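5.3 Undetected Loss of Grip on Compliant Objects

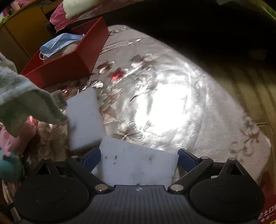
Figure 7. Hand-held gripper closed on a white foam block, with a second block standing next to it. The blue pads bear on the two sides of the block.

The most frequent fault in the household set was a grasp that the controller recorded as held when the object had already left the jaws. We refer to this as a silent drop. It matters more than an ordinary drop, which is caught by the finger position check and leads to a retry. After a silent drop the arm completes the transfer, opens over the target and reports success, and every later step in the task is planned on a wrong state.

Of 300 transfers attempted with the policy trained on the Zivitz demonstrations, 113 involved foam blocks of the type in Figure 7. Silent drops were recorded for 40 of these. Rigid objects in the same set produced only ordinary drops, all of which were caught and retried.

We first suspected the finger position sensor. The sensor was exchanged for a new unit and the foam transfers were repeated on the Florley bench arm with no change in the fault. Logged finger positions agreed with caliper readings taken at the pads over the full stroke. The sensor was therefore ruled out.

The cause was found in the grasp check itself. The check compares the finger gap at the end of closing with the gap expected for an empty hand, and accepts the grasp if the difference is above a fixed threshold. It is run once, at the end of closing, and is not repeated during the lift. A foam block passes this check easily. As the arm accelerates, the block can creep along the pads and rotate, and the contact patch shrinks until the block falls. The motor current limit used for soft objects is low enough that the fingers then stay close to their last position, held by friction in the hinges. The gap after the drop looks much like the gap before it. A second check at the end of the lift, using the same threshold, would have missed most of the cases we examined.

The demonstrations contributed to the fault. They were recorded with the hand-held version of the gripper on cluttered surfaces, including the patterned cloth in Figure 7, and the operators were told to use as little force as the object allowed. A human operator notices a slipping block and closes further without thinking about it. That correction appears in the finger trace as a small late movement, and our preprocessing step removed it. The smoothing filter had been tuned on rigid objects, where late movement of this size is noise. The policy was in effect trained on grasps that had been stripped of their recoveries.

Loose dirt on the object may be a further factor. The held block in Figure 7 carries small dark specks and crumbs, mostly near the upper edge. We did not measure the effect of such material on pad friction and make no claim about its size.

Three changes were made in July. The smoothing filter was disabled for the last part of the closing phase, and the policy was retrained on the same recordings. The grasp check was replaced with a short squeeze test at the end of the lift: the fingers are driven inward by a small amount, and the resulting rise in motor current is compared with that of an empty hand. Finally, a failed squeeze test now stops the arm before the transfer begins - the earlier software would have gone on to the target and opened.

The squeeze test adds time to each transfer and cannot be used on objects that must not be compressed further. For those objects we still rely on the gap check, and the fault described here remains open. The El Fassi wrist unit, which measures load directly, would be the more complete remedy, but it was not available for the Fakau trials reported in Section 6. Those trials were run with the squeeze test enabled and with a person at the stop button throughout, as the stop behavior had been verified only on the bench arm.

Contact the authors | © 2022 Zivitz Project | Back to top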